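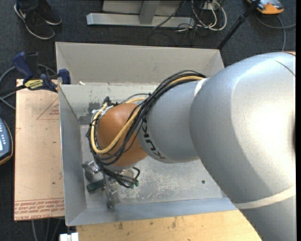 Good Practice Around the Bin Cell: A Gallery

Welcome, and thank you for stopping by! This page grew out of the bench rules we keep at Wirnton for anyone working near the bin-picking arm, and since the written version runs to 126 lines (we know, we know), we thought a gallery might be a friendlier way in. The rules started life in our sister shop at Kyei and have been argued over, crossed out and put back many times since. Have a slow look, then come back to the notes, which go with the picture and are grouped by the part of the cell they belong to.

Cables and hoses
The black bundle and the pale yellow hose share a route over the grey link and around the orange wrist. Our rule is that every line gets enough slack for the wrist to turn as far as the program will ever ask of it, and that you prove this by jogging the joint slowly through its travel before you run anything at speed. Ties go on snug, never tight, and get looked over every 200 picks.

The bin
A blue bar clamp grips the rim at one corner. Clamps are fine with us for a trial setup, so long as they are checked by hand at the start of each shift and again after any bump, however gentle it sounded. Once a layout has made it through 1000 picks we ask for proper brackets, and the Zirkine fixture sheet has the hole spacing. Scrapes on the bin floor are no cause for alarm in themselves, but please write down any new ones, with the name of the program you were running, as they tend to be the first hint that an approach height has drifted.

The tool
A slender metal finger hangs from the gripper, pointing down near the wall of the bin. Walls deserve more respect than they get! We keep a no-go margin along all 4 of them in the Fudero planner, and anyone who wants to shrink it has to ask a second person first and try it at reduced speed.

The floor
Thin grey cables run along the dark carpet beside the bin, and there are feet not far off. Walking routes are agreed before power goes on, loose runs are moved or covered wherever people need to step, and whoever is holding the pendant calls out "moving" before the first motion. It feels silly for a day or so and then you miss it when you visit somewhere that doesn't do it.

Rules last revised 2/12/22. The full sheet hangs by the door, and pencil notes in the margin are very welcome.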